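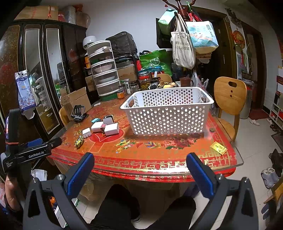

4. Results: The Encore as a Scheduled Event

4.1 How often the band comes back

The band comes back. Readers who have attended a concert may wish to skip to Section 4.2. Of the 1,075 club shows logged in the Fivatico archive, only 152 ended without an encore, and a good share of those were support slots, where coming back would have meant walking into the headliner's drum riser. We kept the support slots in the sample anyway, since dropping them would have made the result look even more obvious than it is.

What interested us was how early the return had been decided. For the shows at Nitside we had the printed setlists taped to the stage floor as well as the audience-made record of what was played. On the printed sheets the encore is usually marked with a line drawn across the page, sometimes with a wavy one, and once with the word "surprise." The songs below the line were played in nearly every case. When they were not, the usual reason was the curfew, and the crowd's applause had little to do with it either way.

We had expected louder rooms to get longer encores. The venue recordings gave us weak support at best. A Wednesday crowd at the Solberg hall that clapped politely for under a minute got the same songs as a Saturday crowd that stamped on the floor until the balcony microphones clipped. The Solberg sound engineers, asked about this in interviews, seemed puzzled that we had needed recordings.

4.2 Time spent in the wings

We define the gap as the time between the last note of the main set and the first musician's return to a playing position. Walking on to fetch a towel does not count, and neither does a guitar technician, however warmly greeted. The two coders disagreed most often about drummers, who tend to drift back early and sit down with the air of people waiting for a bus.

Gaps were shorter at the clubs than the literature on arena tours had led us to expect. Part of this is architecture. At Nitside the wings consist of a curtain and a fire extinguisher, and a band that leaves the stage is still plainly visible from the left side of the bar. Several acts dealt with this by crouching. Others stayed put and announced that they were now pretending to leave, a practice we coded as an encore with a gap of zero after a longer discussion than it deserved.

Figure 2. Small objects on a table covered with an orange and red patterned cloth under a clear layer.

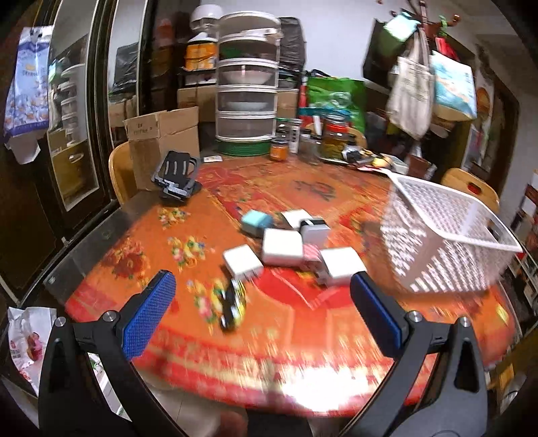
The touring act Judus was the one clear outlier. Over its run of dates the gap grew steadily, night after night, while the encore itself stayed at three songs. We first took this for showmanship. The tour manager's log suggests a duller cause: the band had started eating its dinner between the main set and the encore, the promoter having moved the doors earlier without moving the catering. We left these shows in the main analysis and report the figures without them in the appendix, where they change nothing of importance except our opinion of the promoter.

4.3 What gets saved

The best-known song in an act's catalog was held for the encore more often than chance would predict, though less often than fans in our survey believed. Acts with one widely known song were the most cautious. They nearly always kept it below the line, and the room could usually be seen doing the arithmetic from the middle of the main set onward. Acts with several known songs spread them out, and a few opened with the biggest one - either from confidence or to get it over with. Our data cannot separate the two.

Cover versions turned up mostly in the encore, and mostly in the opening position. We have no firm account of this. Musicians we interviewed described the slot as a place to have some fun before the work resumed, and the printed sheets bear them out, as covers were often listed by a single misspelled word or a drawing.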